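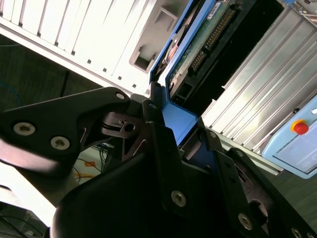

Brirnoris has used a robot arm on its computer disassembly line in Tullbridge since May. The bench has now handled 107 desktop units.

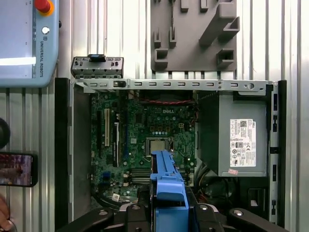 An opened Dell desktop at the robot bench, Tullbridge.

Staff continue to work beside the arm, and no positions have been removed. Wilma Dalgleish, line supervisor, reports fewer requests for relief from repetitive work.

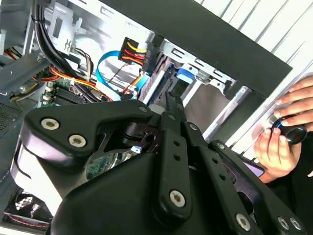
Wiring varies from model to model – operators therefore decide the order of work. 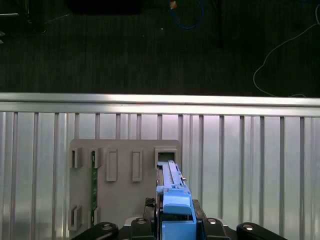 Training is open to 5 employees from the Gelham site. Apply to Tài Quan.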